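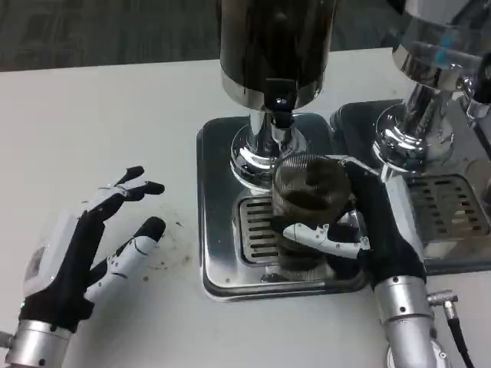

Score the bench as well as the cup
Lena Głowacki

The coffee task we run at Tultdale has a simple pass mark. The robot takes the dosing cup to the grinder, holds it under the spout, and brings it away with ground coffee in it. Our Bukard policy, trained on 300 teleoperated demonstrations, passed 29 trials out of 30 in January. That number went into the abstract and it's the one people quote back to me.

I think it's a poor number to lead with. The pass mark says nothing about grounds on the table, grip corrections, or what the other hand was doing while one hand held the cup. A barista who left coffee on the bench after every grind would hear about it by mid-morning. Our scoring sheet has no column for it.

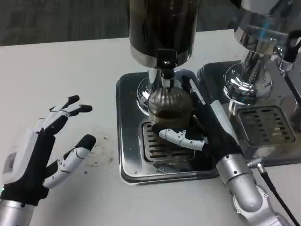
My proposal is dull and cheap. Brush up whatever lands outside the cup after each trial, weigh it, and report the weight beside the pass rate. A scale that reads to a tenth of a gram is enough. We tried this on a small batch of repeat trials and the ranking of our two policies flipped. The older Saltley policy drops the cup more often, but when it holds on it keeps the coffee in. The newer one hardly ever fails and is messier every time. Depending on whether you're building for a café counter or a demo, you'd pick differently, and the published table gives you no way to choose.

The second hand deserves a line too. In a two-handed setup it's easy to treat the idle arm as furniture. In our logs it drifts, and sometimes it ends up leaning on equipment. Contact force on the idle side is already recorded. We just don't report it. 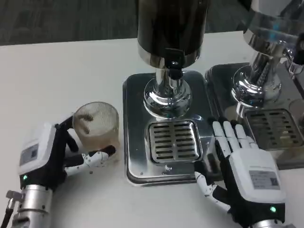 Kornél Magyar read a draft of this and disagreed. His view is that every added column makes results harder to compare across labs, that half the groups won't own the same grinder, and that spill weight mostly measures the grinder anyway. He would sooner see more trials under the old pass mark than fewer trials under a fancier one.

He's right about the grinder. Ours throws a bit of coffee even when I hold the cup myself, so any spill figure needs a human baseline done on the same machine with the same beans. That's an afternoon's work. On comparison between labs I'm less convinced, as our tables, lighting and cups already differ and we compare pass rates regardless.
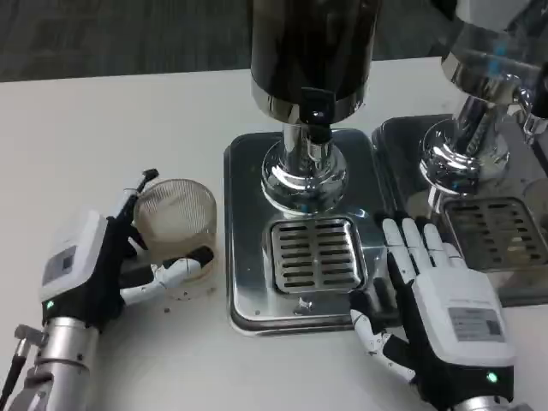

More trials would help as well, and I'd support that. Thirty is thin. But going to 300 under the current rule would only give us a tighter estimate of something the user of the machine doesn't care much about. The Popescu benchmark is being revised this year and takes comments on its scoring rules. I've sent in the spill column and the idle-hand column, with our weighing procedure attached, and I'd ask other groups running kitchen tasks to try both before the rules are settled.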